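How do I keep a dark pinstripe shirt from getting shiny when I iron it?

2 min read

Đạt Đồng
Hello everybody. I have a charcoal shirt with thin pinstripes, brand Muvard, mostly cotton I think. After I iron it, the fabric along the buttons becomes a little bit shiny, and it looks old. I bought it in May and it is still my best one for work. I use a steam iron from Trando, on the setting for cotton. I don't have an ironing board, so I iron on a towel. Do I do something wrong, or is it the shirt?

8 comments · 3 shares

PredisHome
Your iron is probably too hot. Dark fabric shows shine very fast. Turn the shirt inside out, go down one step with the heat, and put a thin cotton cloth between the iron and the shirt. For the shine you already have, hold the steam a little above the fabric and brush it with a soft clothes brush. It does not always come back completely, but usually it becomes better. 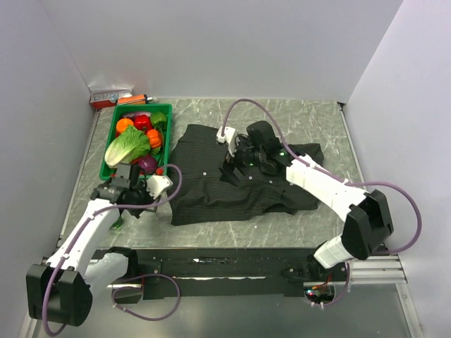 Creases are the other half of the problem, because people press harder to remove them. Before I iron, I lay the shirt on the table and pull it smooth with my hands, from the buttons to the side seam. When it lies like the dark pinstripe one in the photo, with folds and ridges along the lower half, the iron will only press them in deeper. I would also move the vegetables to another place first – one drop from a wet cabbage leaf can leave a mark on some fabrics. And between the buttons use only the tip of the iron, never over the buttons.

14_geraghty
just buy non iron shirts

Đạt Đồng
Thank you, PredisHome. I tried with the cloth in between and a lower heat, and the sleeves came out without shine. For the part with the buttons I will need more patience. Is a kitchen towel okay as the cloth, or is it too thick?

PredisHome
A thin kitchen towel is okay, if it is flat and has no pattern in the weaving. The thick ones with small squares can leave the squares on your shirt. An old handkerchief is better – I use the same one for 4 years already.

49 people found this helpful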